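The Rorkside Bus

I'd been living in Rorkside for exactly one winter when my aunt Heiðrún rang to say she was leaving me the bus. Leaving me it while she was still alive, she said, so she could watch.

"Watch what?" I said.

"You, driving it," she said, and put the phone down to see to her soup.

Now, I should say it was a proper bus, with 27 seats and a bell and a smell of wet dog, and it went up the hill to Handatska twice a day whether anybody wanted to go there or not. Mostly they didn't. Mostly it was old Bjarke Blöndal with his shopping, and he only went up so he could come back down again.
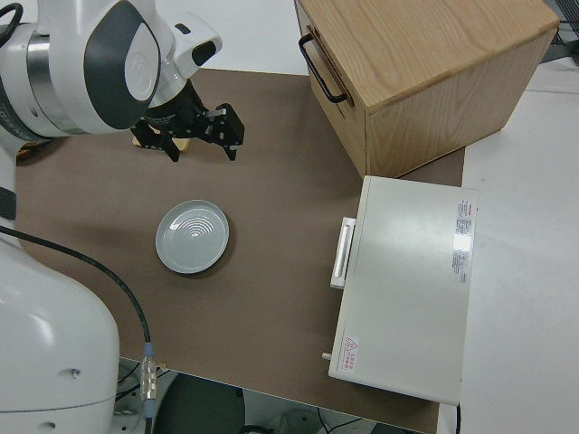

By Lærke Hafþórsson
10/08/2018

My first morning I stalled at the church, at the chemist's and outside my own front door. Bjarke sat right behind me with a bag of onions on his knee and said nothing until the second bend, and then he said, "Your aunt takes this one wider."

So I took it wider. We went through a hedge (a small one!) and came out in Asger Egilsson's field, where his sheep all stood up at once as if I'd walked in late to a wedding.

"Not that wide," said Bjarke.

Asger came down in his slippers. I thought he'd shout, but he climbed aboard, had a good look round and asked how much it was to Handatska. I told him I hadn't a clue. My aunt had never written the fares down, she just looked at people and said a number. I looked at Asger and said 30, and he paid it, all in coins, and took the seat by the heater.

He hadn't been up the hill in years, he told us. There was a woman there he'd fallen out with over a boat. He told us the whole story, backwards as far as I could tell, starting with the boat sinking, and by the time he'd got to them buying it we were pulling in by the harbour wall and she was standing there with a wheelbarrow.

"Oh, it's you," she said.

"I came on the bus," said Asger.

Bjarke passed me an onion over my shoulder. I've no idea why, but I took it, and I rang the bell, and we sat with the engine running to see if he'd be wanting a return.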